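Why do pilots set the altimeter to 29.92 up high instead of using the local setting?

I just started ground school at Parnbridge and I'm loving it! One thing bugs me though. Down low we use the local pressure, then above 18,000 feet everybody switches to 29.92. Doesn't that make the altitude wrong?
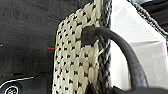 My instructor said "it's wrong for everyone the same way" and moved on to airspace. Can someone fill in the gap?

Loan Tôn

Great thing to be curious about! Yes, your true altitude will be off, sometimes by several hundred feet. But up there you're well clear of nearly all terrain (in the lower 48 anyway), so what matters most is spacing between airplanes. A jet covers a lot of ground fast and would be changing settings constantly. With everyone on 29.92, FL325 isn't a level you'd normally be assigned, but FL320 and FL330 stay 1,000 feet apart no matter whose weather you're in.
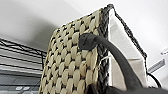

Down low you care about hills and runways, so local it is. One inch of mercury is worth close to 1,000 feet, so forgetting to switch back on the way down is a big deal. Try working a few on paper, it's fun once it clicks!

Říha

same reason as above. also the 18,000 is a US thing, other countries switch at other heights so check the chart
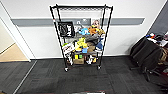
and when the pressure is really low they take away FL180 so nobody gets squeezed. look up lowest usable flight level, there's a table

Drondard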